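Section 3: Running the demo for visitors

I wrote this section after our September open day at Skeltasden, so it's aimed at whoever has to stand in front of a group and show them how we teach Pal to do chores. If you only want to record on your own, go back to section 2 and skip all this. The talking part takes longer than you'd think, so please do read the notes!

Before the doors open

1. Charge the wrist trackers overnight. I start mine when I leave and they're ready by 8 in the morning.

2. Turn on the base computer and open Gukden. Wait for the green bar before you touch anything else (I've clicked early more than once and had to start over).

3. Strap a tracker on each wrist with the square markers facing out. Snug is good, tight is not. You should be able to slide a finger under the band.

4. Fasten your cuffs and push them back behind the bands. A loose sleeve will creep over the markers the minute you lift your arms.

Note: The white housings look sturdy, but the clips don't love being dropped. Put the bands on over a table.

With the group in the room

5. Keep groups to 36 people or fewer. We let 52 in for the Groltstead session and the back rows saw my shoulders and not much else.

6. Tell them what they're about to watch: you do a small job by hand, the trackers follow your wrists, and Pal learns from the recording. That's plenty. They'll ask for the rest.

7. Press Record in Gukden and hold still for three seconds with both wrists in view of the head camera.

8. Do the cabinet job. Put your left hand flat on the door, fingers up, and bring your right hand to the bottom right corner. Curl your fingers around the edge, then pull gently. Go slower than feels normal, even if it makes you feel a little silly with everyone staring.
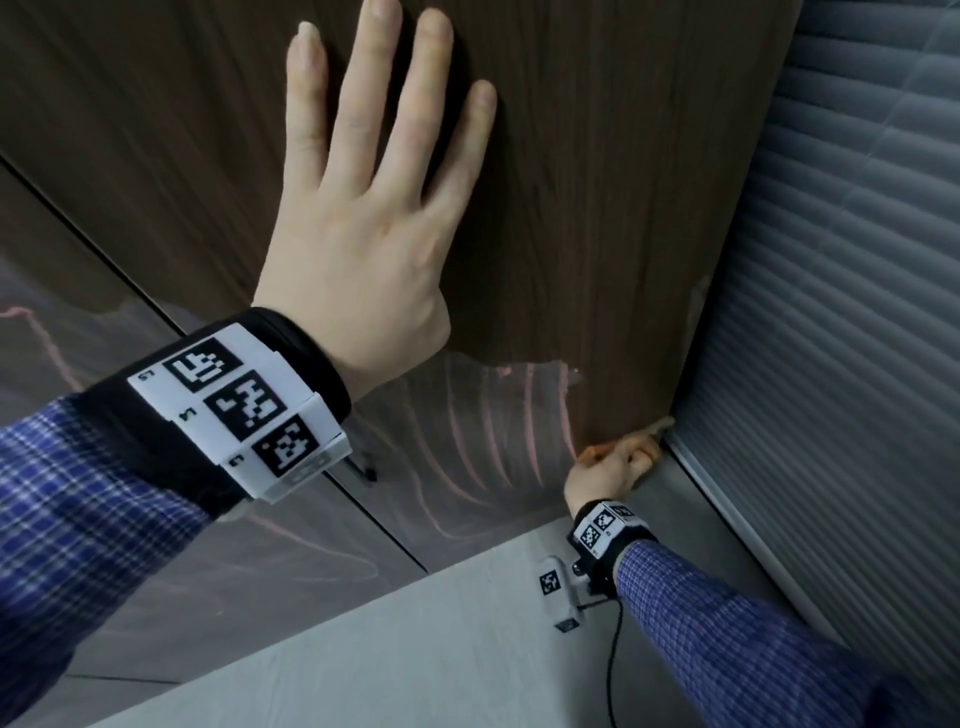 Hand positions for step 8, with the markers on both wrists in view.

9. Close the door, lower your arms and press Stop. Play the clip back on the big screen right away, this is the bit kids like best.

Caution: Watch the cable on your right side. Leave some slack in it, and don't let visitors stand where they could step on it or snag it with a bag.

If Gukden loses a wrist halfway through, stop and repeat from step 7. Save the good clip under the room name before the next group comes in.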